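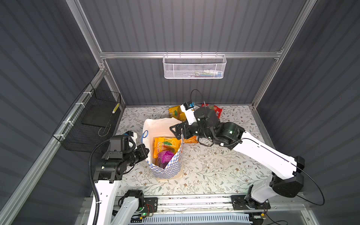 **Patient Guides | Headache and Migraine**

# How to Keep a Migraine Diary Before Your First Clinic Visit

New patients at the Skalmont Headache Clinic are asked to complete a diary for at least 8 weeks before their first appointment. The record helps the physician tell migraine apart from other types of headache and choose a suitable treatment.

## What to record

Use the Lasto diary sheet sent with your appointment letter, or a plain notebook. For each headache, enter:

- the date and the time the pain began and ended
- the side of the head affected
- severity, on a scale of 0 to 10
- nausea, or sensitivity to light or sound
- every medicine taken, with the dose and time
- sleep, meals and snacks in the 12 hours before the attack

Days without a headache should be marked with a zero – a blank space cannot be interpreted. 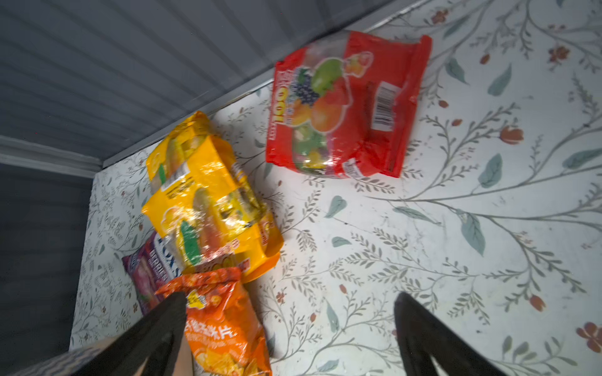 *Four packaged snacks on a floral surface.*

## Completing the diary

1. Fill in the sheet at the same time each evening.
2. Record foods by name, including packaged items.
3. Do not stop or change a prescribed medicine in order to test its effect.
4. At the end of each month, add up the headache days and the days on which pain relief was taken.

Bring all sheets to the Mancuso Building, second floor, on the day of your visit.

A sudden, very severe headache, or one with weakness, confusion or trouble speaking, requires emergency care. Do not wait for your appointment.

Page reviewed: 27/01/2023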